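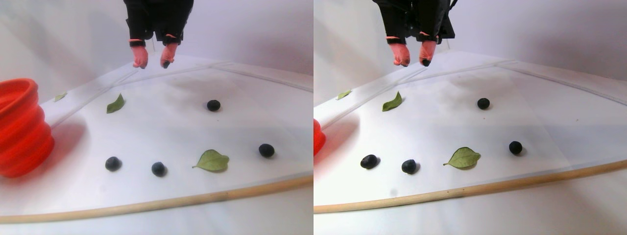 Figure 3. Berries, leaves and a collapsible container on a white work surface, two views.

4.2 Do shoppers judge ripeness by color?

The claim that shoppers read ripeness mainly from color is repeated so often that few papers still cite a source for it. Hirvonen and Zaki traced it to a single market survey in Gredevville, which asked 700 people to rank the cues they used when buying soft fruit. Color came first. We doubt that the survey shows what it is said to show. People were asked what they looked at, and a printed list was put in front of them with color as the top entry. Firmness was tenth of 10.

Our own records from the Skultden stalls (2944 purchases, all in July) give a weaker picture. Dark berries such as those in Figure 3 offer little color difference once they have turned, yet buyers still passed over one punnet for the next. Kekana suggests that they were responding to leaves left in with the fruit, which may be taken as a sign of recent picking. This is possible, but we could not separate the leaves from the price, as the two stalls that left them in were also the cheapest.

Deschamps argues that smell does most of the work. Her tests were run indoors with the lids off, and we see no reason to expect the same result in an open market. Until someone varies one cue at a time, the ranking in common use should be treated as a guess. The price data are taken up in Section 4.3.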